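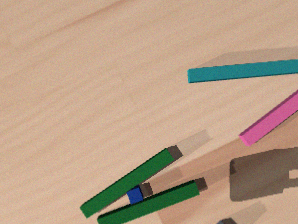 Dronarlow opens up its setup routine for the Zalter cell

I'm Boonmee Suksawat, I look after the Zalter cell at Dronarlow, and starting in December we're sharing the whole setup routine I use on its simulated twin. Free, for anyone running a Plerora controller!

It began as my own notes (messy ones). Before we move any bars or blocks, I park the arm, check the zero on every joint, then bring the gripper down slowly over the wood and see where its shadow lands. If the shadow drifts, the lamp position is off, and I fix that first.
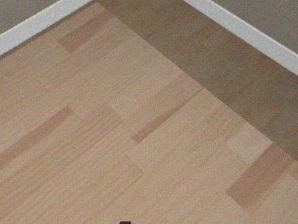

Reading time: 1 min

Then I swing the view out to the bare planks by the white baseboards, with just the gripper tip poking in at the bottom, and check the camera angle again. We've done this 137 times now, and I still catch things.

The download has my checklist and almost 200 saved poses. Write to the Arnardóttir office for a copy, and do tell me what I missed!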